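Looking after football boots and kit

Knock the mud off your cleats as soon as you get home on Sunday. Use a stiff brush and cold water, and stuff them with newspaper.

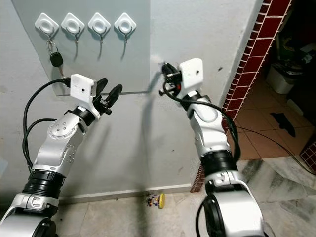
Change the paper after 5 hours. Keep boots away from radiators — the heat cracks the glue around the sole.

Soak grass stains in white vinegar for 75 minutes, then wash the jersey inside out on cool. Skip the fabric softener.

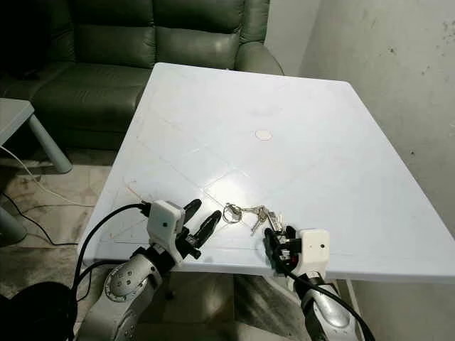 Goalkeeper gloves get rinsed by hand in lukewarm water. Squeeze, don't wring, and dry them flat in the shade.

Shin guards need only a wipe with dish soap.
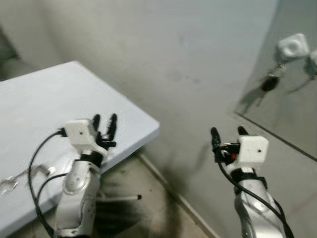

Two arms, gray walls behind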